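4.2 Failure analysis: the cable snag stops

Most of the lost episodes in the flower sorting task were not grasp failures. They were protective stops, and most of those came from one cause that we missed for far too long. This section covers what happened, how we found it, and what was changed. Grasp errors are in 4.3.
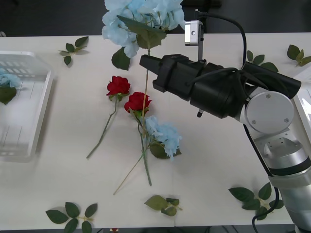
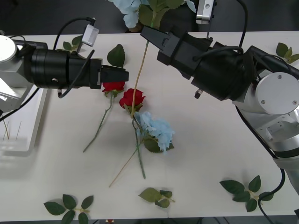 Figure 6. Flower sorting task, fixed view of the workspace. Artificial roses, hydrangeas and leaf sprigs on the white table.

The fault first showed up in March as a stop on the right arm with a torque warning at the wrist. No contact with the table, no contact with the other arm. The operator (K. Workneh) cleared it and went on, which was the normal procedure at the time. Same warning came back on and off for the next several sessions. Our first guess was payload settings, since the camera bracket had been swapped shortly before and the mass in the config was the old one. We fixed the mass. Stops went on. Second guess was the stem of the big hydrangea. It is long, as Figure 6 shows, running diagonally down the table past the roses, and a stem like that can get pinned under one flower while the gripper pulls on the other end. Reasonable guess, and it does account for a few of the stops, but the logs had the same warning in episodes where the arm was nowhere near a stem.

Actual cause was the camera cable. The cable runs from the wrist camera over the gripper body and has to have slack, or the wrist can't rotate. Too much slack and the loop can catch on the small metal fitting under the gripper when the wrist turns past a certain angle. Once caught, the cable goes tight on the way back, the wrist joint sees a load the model doesn't expect, and the controller stops the arm. In most cases the cable then slipped off by itself during recovery, so by the time anybody walked over there was nothing to see. This is why it took us so long. R. Cabello finally saw it live, standing next to the table during a slow replay.

After that we went back through the logs. Of 1857 episodes recorded before the fix, 1552 ran to the end with no stop of any kind. The rest were checked by hand against video by two of the authors working separately, and disagreements were settled by looking at the joint torques together. We label a stop as a snag only if the torque rises smoothly over the return rotation and there is no gripper contact. A stem being pulled gives a different curve, jerky, with a drop when the stem comes free. Some cases stay unclear and we left them out of both groups.

Two stops need a seperate mention. In both, the cable did not slip off. The operator pressed recover, the arm moved back along its last path, and the connector was pulled out of the camera housing. The image stream froze on the last good picture. The policy did not know the picture was stale and kept sending commands to the arm until the workspace limit cut it off. No one was hurt and the other arm was parked, but this is a worse failure than the snag. A frozen image looks perfectly fine to the network. Our watchdog checked that messages arrived, and the driver was happily re-sending the old one with a new time stamp.

Changes made:

Cable now held by two clips on the gripper body, with the slack moved back toward the elbow. Fitting covered with a rounded cap.

Watchdog compares image content as well as time stamps. Identical images for longer than a short window stop both arms.

Wrist rotation limited in software, more tightly on the right arm. This costs some reach at the far edge of the table, where a flower hanging over has to be taken at a poorer angle.

Recover no longer retraces the path by default. Operator has to look at the cable and confirm first.

The new settings went in on July 9, 2020. We have not seen a snag stop since, but the number of sessions is still small and we make no claim about the rate. The limit on wrist rotation also changes which grasps the policy tries, so results before and after the fix should not be pooled. Tables in section 5 keep them apart.

One open point. The left arm has much the same cable layout and gave almost no snag stops. M. Kumsa suspects it is only the task, as the left wrist turns less when placing. We did not test this. Swapping the roles of the arms would be the obvious check and is planned for the next round.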